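# 壁紙を選び直した話

年末から、北側の四畳半の壁紙をどうするかで迷っている。
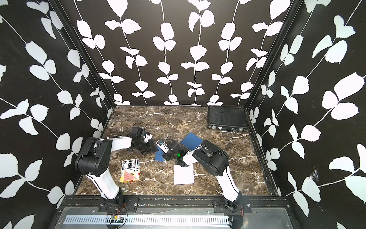

この部屋はもともと物置で、引っ越してきてからずっと白い量産クロスのままだった。6月に棚を全部出したとき、壁の下のほうが黄ばんでいるのに気づいて、いずれ貼り替えようと決めた。決めたものの、柄を選ぶところで半年止まった。無地なら話は早いのだが、せっかく自分で貼るのだから柄物にしたい。候補の一つが黒地に白い葉の蔓を散らしたもので、写真のように三方の壁を同じ柄で囲むと、狭いところではかなり強く出る。床が濃い茶色の大理石模様だと、全体がさらに暗く締まる。嫌いではないが、四畳半で一日の何時間かを過ごすことを考えると、決心がつかなかった。

柄物の壁紙で最初に確認するのはリピートの寸法だ。柄が縦に何センチごとに繰り返すかという数字で、これが大きいほど捨てる部分が増える。私が取り寄せたサンプルの中では、Moncrieffの草花柄がいちばん大きく、見積もりを出したら無地より3本多く必要になった。Rularの細かい格子柄は無駄がほとんど出ないかわりに、少し斜めに貼っただけで線のずれが目立つ。どちらを取るかは貼る人の腕による。私の腕では格子は無理だと思う。

蔓や茎のように縦に流れる柄も、傾きがわかりやすい。一枚目を貼る前に下げ振りで垂直線を引いておく。古い家は柱も窓枠も垂直とは限らないので、窓枠に合わせて貼り始めると、部屋の反対側に着くころには柄が傾いている。以前、前の部屋のトイレを貼ったときにこれをやった。狭いから平気だろうと窓枠を基準にして、最後の一枚で柄が合わなくなった。結局そこには棚を置いた。

下地の話も書いておく。うちの壁は石膏ボードで、古いクロスを剥がすと裏紙が残る。浮いていなければ残したまま貼れるが、浮いている箇所はカッターで切り取ってパテで埋める。パテは二回に分ける。一回目が乾くと痩せるので、二回目で平らにして、乾いてから紙やすりをかける。Witgateの粉パテを使ってみたところ、水の量にうるさいが、やすりのかかりは良かった。一袋で四畳半には十分足りて、今も半分以上残っている。

黒や紺のような濃い色のクロスは継ぎ目が白く光ることがある。紙の断面が白いためで、継ぎ目に近い色のコーキング材を薄く入れるか、貼る前に端を色鉛筆で塗っておくと目立たない。店で教わったのは色鉛筆のほうで、端材で試すと確かに違った。ただ、一本ずつ両端を塗るのは面倒で、これも黒地をためらった理由の一つになった。

傷についても同じで、濃い地の色は擦れたところが目に付く。この部屋では掃除機の本体が腰より下の壁によく当たる。濃い色にするなら、余ったクロスを一メートルほど取っておいて、破れたら柄を合わせて切り貼りできるようにしておくつもりだった。白いクロスでも同じことはできるが、時間がたつと元の壁が焼けて、補修した四角だけが新しく見える。押し入れの中の見えない面にも同じクロスを貼っておくと、光には当たらないものの、多少は一緒に古びてくれるらしい。

费用も記録しておく。見積もりの時点では、クロスと糊とパテで三案を比べた。いちばん高い案は無地の倍近くになった。道具は前回のものが残っているので、買い足すのはローラーと替え刃だけでよい。カッターの刃は惜しまずに折る。切れない刃を使うと、糊で湿ったクロスが引きつれて、そこから裂ける。一枚切るごとに折るくらいでちょうどよかった。

結局、柄物は窓のある一面だけにして、残りの三面は薄い灰色の無地にすることにした。選んだのはDeditellの葉の柄で、地の色はくすんだ緑。黒よりは弱いが、夜に電球をつけるとけっこう暗く見える。サンプルを壁に貼って14日置いておき、朝と夜に見て決めた。A4のサンプル一枚ではわからないので、同じものをもう一枚もらって縦に並べた。これはやってよかった。一枚のときは落ち着いた柄だと思っていたのに、並べると葉の向きが意外に揃っていて、にぎやかに見えた。それでも一面だけなら許せる範囲だった。

注文は年明けの営業が始まってからになる。届くまでに、窓枠のまわりの古いコーキングを剥がして、コンセントのカバーを外すところまでやっておきたい。机の向きもまだ決めていない。柄の面を正面にするか背中にするかで、たぶん部屋の印象はかなり変わる。今のところは背中にするつもりでいる。

2018年1月2日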